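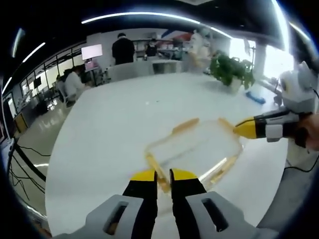
The Big White Table at Hallthorpe: A Small Gallery

If you love a good worktable, you will love this one! We've wanted to put up a page about the big white table for months (people ask about it more than anything else we own), and in May we finally sat down and picked our favorite pictures. Click through, enjoy, and steal any ideas you like for your own workroom.

A few basics first. The table lives in the shared room on the upper floor at Hallthorpe, and it's the first thing you see when you come through the door. It replaced four small desks that never lined up and always had a gap that swallowed pencils. The new one cost us 825 dollars secondhand, and the old desks brought in 110, so we felt pretty clever for a week or two. Then we had to get it up the stairs!

We love the rounded edges and the row of light gray chairs along the far side. The potted plant toward the far side is a favorite too. Green leaves, white pot, white table, what could be better? There's a little blue thing lying next to it as well, and the clear tray with the orange-looking rims is out over the table.

Clear trays are the best thing we ever bought for this room. You can see what's in them from the doorway, they take up next to no space, and they wipe clean in seconds. Our whole first batch came from Delham, back when we were still keeping small parts in coffee mugs. (We don't recommend the mugs.)
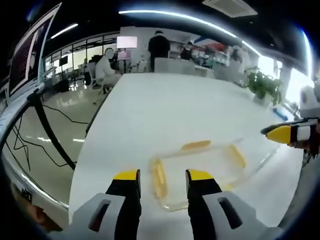 Shallow is the way to go, by the way. We tried deep ones first, and everything you wanted was always at the bottom under everything you didn't. With a shallow tray you get one layer and that's it. The yellowish edges are a bonus, because a totally clear tray on a totally white table is surprisingly easy to lose! This one sits a little crooked, with the monitor off to the left and some thin black cables looping over the shiny floor. That floor picks up every ceiling light in the place. On a gray afternoon we're very glad of it.

A white top shows everything, and we mean everything. Crumbs, pencil dust, the tiniest bits and pieces. Some people would hate that. We think it's wonderful, since you can drop something small and find it again in two seconds flat.
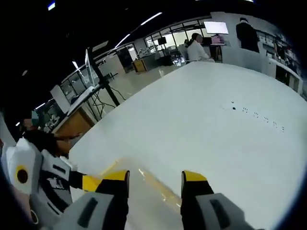
Photo: Iris / Hallthorpe workroom gallery

Seven tiny dark specks in a loose line, out on all that white. Try finding those on a dark oak desk! Over on the left you get a peek at the wooden cabinet with its light brown front and white countertop. We love a bit of warm wood in a room with this much white in it.

For the daily wipe we use a damp cloth and a drop of dish soap, then a dry cloth right after so it doesn't streak. For marks that have been there a while, baking soda paste and patience.

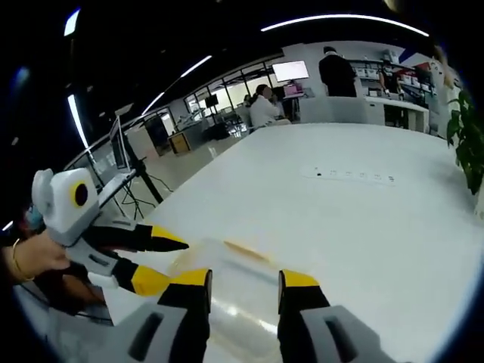

Power is the other thing everybody writes to us about. Our answer is the plain white power strip, flat on the tabletop where you can reach it from any chair. It blends right in. There's a faint brownish smudge on the table too, so out comes the baking soda! Farther back you can see the white shelving with the white boxes, another small wooden cabinet on the floor, and the three long strip lights overhead, which we adore. Leafy green plant on the right, of course.

The next gallery will be all about the shelves. If you have a big table of your own, send us a picture and we'll add it to the readers' page.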